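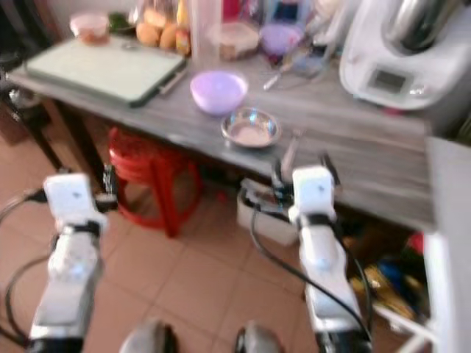 3.2 Bowls and the estimation of portions

The first interviews in Judument were planned to deal with shopping only. Already in the pilot, however, the participants spoke more willingly about serving food than about buying it, and the word they used most often for a quantity was simply "a bowl". We therefore added a set of questions on tableware. All 53 households answered them, 12 in Judument itself and the others in the villages along the Lamptey road.

By a bowl, most respondents meant one particular bowl. It was the one used for rice, porridge or soup on an ordinary evening, and it had often been in the house longer than the youngest children. When we asked how much porridge was cooked, the answer was given in fillings of this bowl. Spoons and cups were named mainly by persons who baked, and kitchen scales were mentioned in seven households.

This creates a difficulty for any dietary survey that treats the bowl as a fixed unit. The form of the vessel matters as well as its size. A wide rim adds to the outer diameter but adds little to the content, and a respondent who shows the size with both hands will usually show the rim. The difference in form is easy to see when a round plastic bowl is set next to a shallow steel one, as in Figure 2.

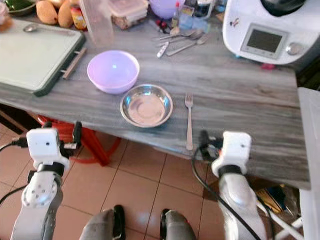 Respondents were also asked to what level they fill the bowl. Here the answers were less stable. The same person could say "full" for soup and "full" for rice, and yet mean two different levels - for soup a finger below the edge, for rice a small heap above it. In the Panero interviews we began to ask for the level first and for the name of the dish afterwards, and this order gave fewer corrections later in the conversation.

Material was a weaker factor than we had expected. Steel was preferred for hot dishes by some of the older respondents, who said that it does not keep the smell of onion. Plastic was chosen for its low weight, mostly where children carry their own food to the table.
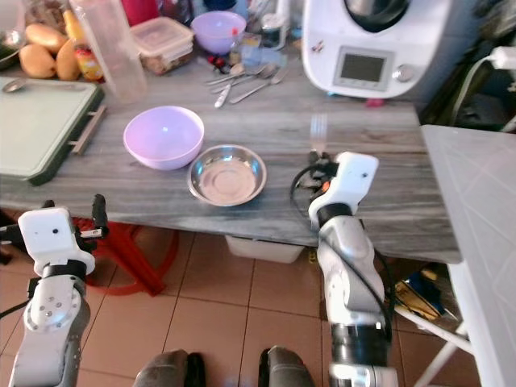

A further question concerned second helpings. In the Brirketti questionnaire, from which we took part of our wording, a second helping is counted as a full portion. Our respondents did not understand it in this way. For many of them it was what remained in the pot, divided among those who were still hungry, and it was seldom measured at all. We have therefore recorded second helpings separately and left them out of the totals in Table 4.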